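**Hand-held gripper vs teleop for kitchen tasks — what are you lot using?**

**tinsnips_46** wrote:

Saturday, March 17, 2018

Quick one, on my lunch. We've got to teach our arm to clear a worktop — cups in a tray, lid on tub, that sort of thing. So far it's all been remote control, one person on the sticks, one person resetting. Painfully slow. 5 good goes in an hour on a bad day and my wrists are shot.

Boss wants 400 by the end of the month. Not happening with the sticks.

Has anyone moved to the hand-held kind, where you just walk up and do the job with the gripper in your hand? Does the arm cope with it afterwards or is it all too fast and wobbly?

---

**mudlark** wrote:

We switched in January. Wouldn't go back. People who'd never touched the arm were doing usable goes the same morning. Sticks took them days.

Wobbly yes. You tell them to slow down, they slow down for ten minutes, then they speed up agian. Just keep telling them.

---

**Ferric_Kettle** wrote:

Going to disagree. Hand-held is quick to collect and slow to clean up. With remote control, whatever you record the arm has already done, so you know it can reach. With the hand-held one folk twist their elbow into places our arm simply can't go. We binned a third of the first lot.

Fine for pick and place on an open worktop. For cupboards, drawers, anything with a door — sticks every time.

---

**mudlark** wrote:

A third?? What were you asking them to do, juggle

Did you set the bench height to match the arm first? We mocked ours up at the Emham unit so the counter sits where the arm's counter sits. Hardly bin anything now.

---

**Staltero** wrote:

Same as mudlark here, several people going at once in the one room. White counter along the wall, work table further back. Backpacks on so you're not tied to the bench.
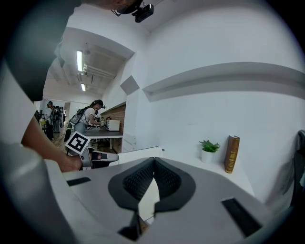 *From the gripper I was holding, someone else's coming in on the left with its marker on top.*

Two things from doing it this way:

- give each person their own patch of counter. When two hands are that close you get the other gripper in your recording and it's a pain to sort later
- leave some ordinary stuff out. Plant, book, whatever. We started with bare surfaces and the arm got confused the moment anyone put a mug down

---

**Ferric_Kettle** wrote:

See that's my point though, look how close they are. Half your goes will have someone's arm in them. The robot never sees that when it runs by itself.

Markers are only any good if they stay flat and clean as well. Ours curled at the corners after a week.

---

**Staltero** wrote:

Not half. A few, and we throw those out or keep them if the hand isn't near the thing being picked up. I'd take that over one person on the sticks all day.

Curling — stick them to something stiff first, then fix that to the gripper. Matt, not shiny.

---

**tinsnips_46** wrote:

This is useful ta. Ferric — how did you find out which ones the arm couldn't reach? By watching them all?

---

**Ferric_Kettle** wrote:

Played them back on the computer with the arm's limits switched on. Anything that hits a limit gets flagged. One of ours wrote a little script for it, calls it Bashir, don't ask. Do it the same day, while whoever did the task is still around and can redo it. We left it a fortnight and had to start over.

---

**quiet_flange** wrote:

Why not both? We do 100 hand-held to get it roughly working, then go on the sticks just for the bits it fluffs. For us it's always letting go — it hangs on to the cup too long. Short remote sessions on that one bit sorted most of it.

Only snag is the speeds dont match, so slow your hand-held ones down before you mix them.

---

**mudlark** wrote:

^ sensible. Ferric will hate it

---

**Ferric_Kettle** wrote:

No that's fair. Still wouldn't do drawers with it.

---

**tinsnips_46** wrote:

Right, going with quiet_flange's way. Putting in for two hand-helds on Monday, the Fivau job can pay for them. Will have to move the bench, it's miles too low. Anyone know what to use for the stiff backing, is thin ply ok or too heavy?

---

**Staltero** wrote:

Too heavy on top, it tips your wrist. Foam board.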